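Drirnon mobile team, monthly catch-up, August 2019

Present: Gönül Başaran (chair), Ataberk Akgül, Krishnamoorthy Nair, Müzeyyen Kozan (notes). Apologies from Perihan Yurt.

Last minutes ok, no changes.
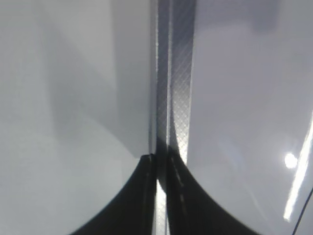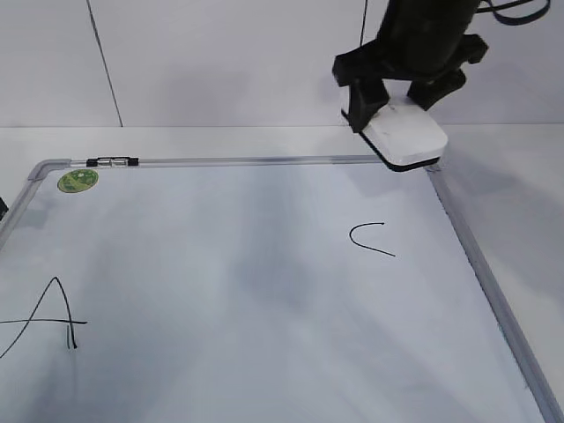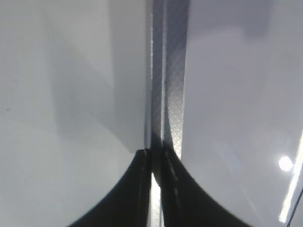
Q (Ataberk): do we keep supporting phones on the old system version once the new app ships?

A (Gönül): Until October. After that they keep the version they have, security fixes only, no new features.

**1. Old phones**

Krishnamoorthy has the numbers. 815 active users still on the old version, most of them on the Bolus handset the warehouse clients bought in bulk. Bolus has no update planned for it. Müzeyyen to draft a notice, short, no jargon. Goes out in app first, then email.

**2. App store listing**

Rejected again — screenshots still show the old login page. Ataberk redoing them. Also the description says "tablet ready" and it isnt, take that out.

**3. Battery complaints**

74 tickets since the last release, up from 3 the month before. Krishnamoorthy thinks it's the background sync, Ataberk thinks location. Argued a while. Agreed to switch off background sync for the beta group and compare. Bilgin test phones to be used, not personal ones.

**4. Cestik keyboard**

Cestik want their keyboard bundled in our app. Gönül not keen, permissions list is very long. Krishnamoorthy asked what they'd pay, no figure given yet. Parked untill Perihan is back, she has the contact.

**5. AOB**

Beta group is at 82, closed to new people for now. Two charging cables missing from the test drawer, please return.

**Actions**

- Müzeyyen — notice to old phone users
- Ataberk — screenshots, fix description, resubmit
- Krishnamoorthy — sync test on beta
- Perihan — ring Cestik re permissions and money

Next meeting same time next month, Gönül to send invite.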